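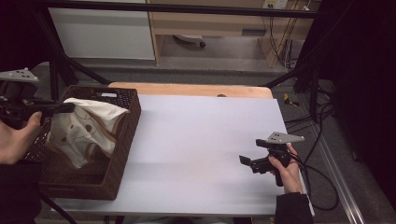 ## Three weeks with the new Belhaj record

I told myself I wasn't going to write about this one. I already did a whole post on the last Belhaj album back in October and it ran way too long (thank you to the people who read it anyway). But I've had *Anotum* on pretty much every day since it came out and I have opinions, so get comfortable!

If you're new to Belhaj, they're a four-piece who started out playing roots reggae covers in the back of a fish restaurant in Zanstead and slowly turned into something stranger. There's still a lot of reggae in it. The bass is huge, the drums hang back, and the organ does that bubbling thing under everything. But the first record had harmonies that sounded like church, and the second had a ten-minute dub side that my brother still calls "the dishwasher song."

*Anotum* is shorter and a lot less fussy. Nine tracks, no guests, recorded mostly live in the room at Grivthorpe. You can hear people breathing before the count-in on the opener, "Salt Road," and I love that they left it in. Then the bass drops in half a beat later than you expect and I grin like a fool every time, even at a red light.

### The good stuff

"Salt Road" is great, "Paper Umbrella" is better. It's the one they've been playing live for ages, and I was worried they'd polish it to death in the studio, but the snare is still cracking and the second verse still falls apart and comes back together. The horn line is played on melodica now and I miss the trombone a little. I got over it by the fourth listen.

Side two opens with "Landlady," which is Iqra Butt's first lead vocal with the band. She's been singing backup since the beginning and I've wanted this for years. She sings it very plain and very low, right up on the mic, over a rhythm with hardly anything in it. Some rimshots, one guitar chop, a lot of echo. It's a song about waiting for someone to come fix the heating and somehow it made me cry on the bus.

And the version of it that closes the record! They've stripped out everything except the bass and one line of her vocal, and it keeps floating up and sinking again. Play it loud, or on headphones with the lights off.

### The stuff I'm less sure about

"Tall Order" does nothing for me. I've tried it in the morning, I've tried it late at night, I've tried it while cooking. It's a fast one with a drum machine, and it sounds like they were having more fun than I am. I skip it now, sorry.

I also think the vocals are a little quiet on tracks five and six. It might be my speakers, which are old and have been moved between apartments too many times. A friend with a much nicer setup says it sounds fine to her, so take that with a grain of salt.

### The vinyl situation

They pressed 1000 copies and those went in one afternoon. I was on my lunch break refreshing the page like it was concert tickets, and I got number 62, hand-numbered on the back in silver pen. There's a second run of 2000 coming on plain black, same sleeve, no numbering. If you missed out I wouldn't pay what people are asking for the first one. The pressing is nice and quiet but I can't imagine the second will be any different.

The sleeve is lovely though. Thick card, a blurry blue photo of a harbor, and a lyric sheet with a couple of typos in it. The sheet has "Landlady" down as "Landlay" and I hope they never fix it.

### Seeing them live

They're playing 3 nights in Zanstead this spring and I have a ticket for the middle one. Last time I stood right next to the bass cabinet and my teeth buzzed for the whole set, so this time I'm bringing earplugs and standing near the mixing desk like an adult. If they open with "Salt Road" I'll probably forget all that and end up down front anyway.

Let me know in the comments which one you're stuck on. And if you're a "Tall Order" person, tell me what I'm missing, I'm willing to give it one more go.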